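Notebook, water chemistry bench
March, second entry

Scale and hardness, continued from the previous page

Purpose: find out how much of the hardness in the Honemport tap supply drops out on boiling, and how much is left behind as permanent hardness. Sarita wants a number before she sizes the softener for the humidity cabinets. The supply sheet gives a range too wide to be useful.

Sample handling
Drew all water from the bench tap after running it cold to a steady temperature. One bulk draw, split afterwards, so every portion starts from the same water. Carboy labeled with the entry number and kept capped. Conductivity meter checked against the standard first; the probe was slow to settle and I cleaned it with dilute citric acid and rinsed. Settled normally after that.

Titration
EDTA at pH 10 with ammonia buffer, Eriochrome Black T indicator. Titrant was standardized by Ohemaa against calcium carbonate; her factor is on the bottle and I used it as written. Ran 3 titrations on raw water. The first overshot the end point and is struck out. The remaining pair agree within one drop.

The end point is hard to judge under the overhead lamps. Wine red to violet is clear, violet to blue is not. A white tile under the flask helps. Nelu suggests adding a trace of magnesium EDTA to the buffer, which sharpens the change if the sample is low in magnesium. Not done for this set, to keep it comparable with the old pages.

Boiling
Brought 2000 mL to a boil, held at a gentle boil for 60 minutes with the lid on, then cooled covered. Made back up to the mark with deionized water to correct for evaporation. Filtered through a weighed paper before titrating. If the filter step is skipped, the fine carbonate redissolves as the buffer goes in and the result reads high. Killian lost a day to this on the previous series and his note is on the inside cover.
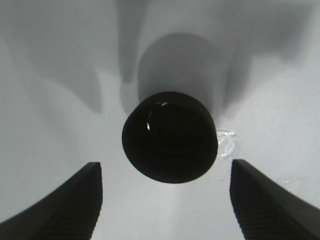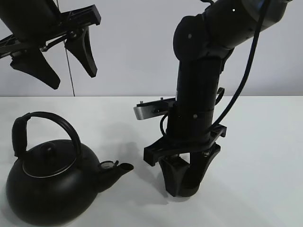 Black kettle on the white table, second picture.

Filter papers
Dried in the low oven to constant weight, cooled in the desiccator, weighed on the Lemaire balance. The balance drifts upward for the first few minutes after the door is opened. Waited for it each time. Deposit is off-white, with a slightly gritty feel. A small portion fizzed in dilute hydrochloric acid and left no visible residue, consistent with carbonate and not much silica. No sulfate test yet.

Results so far
Raw water: hard, both accepted titrations near the top of the supply range.
Boiled and filtered: clearly lower, but well above what Catherine got from the same tap last fall. Either the source blend has changed or her boil was longer. Her page does not give a time.
Conductivity fell after boiling, in the same direction as the titration. I would not read more into it than that.

Mass check: the dried deposit accounts for less carbonate than the drop in hardness predicts. The likely loss is scale stuck to the walls of the boiling vessel. Next run, rinse the walls with a measured volume of dilute acid and titrate the rinse separately.

Reagents
Buffer is low, enough for one more set. The new indicator from Jeneo came as a solution, lot 2626. Solutions of this dye do not keep well, so I would still prefer to grind the solid with salt. Order the solid if the price is reasonable.

To do
Repeat the boil with the acid rinse.
Same again at half the boiling time, to see whether the curve has flattened.
Calcium alone at high pH with a murexide end point, magnesium by difference.
Ask Catherine for the missing boil time.
Send Sarita the raw figure only. The permanent hardness value is provisional until the mass check closes.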